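4.2 What the clerks handed over, and what they kept

The records office at Korkgate still runs on an old order system that takes input only from a keyboard. Its 11 clerks used to retype delivery slips into it for most of the morning. With Gamia, we gave that typing to a robot arm and left the old software alone. We were delighted by how fast the clerks made the new setup their own! Within weeks they had named it Feyisa and were arguing over which slips it should get first.

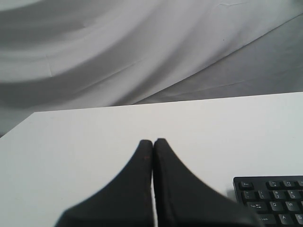 Figure 3. Wrist camera view with the fingers closed, next to the upper left corner of the keyboard.

Over 14 shifts in May the arm was given 937 slips, and 853 went through without a clerk stepping in. The rest are, to us, the most interesting part of the study. Most had a crossed-out quantity or a note in the margin, the kind of thing a clerk would settle with a quick call to the driver. Clerks now had time to make those calls, and several told us it was the part of the job they had always liked best.

Key presses raised questions of their own. A fingertip is narrow, but the hand behind it is wide, and from the wrist it can hide a good part of the keys.

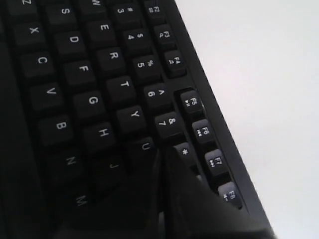

For this reason we let the clerks choose how each entry was checked. They wanted to read the whole line on the monitor before it was saved, and they wanted the save step to stay with a person. Hawi Berhe, the shift lead, wrote the first version of that rule on a sticky note, and it went into the Josside control software almost word for word.

Not every change was welcome. Two clerks missed the rhythm of typing and asked to keep a share of the slips for themselves. The office agreed, and we think the arrangement deserves a longer look (see Section 5). 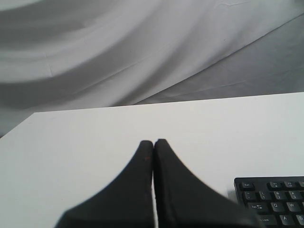

Figure 4. Both fingers side by side over the white tabletop, with the Esc, Tab and number keys in view at right.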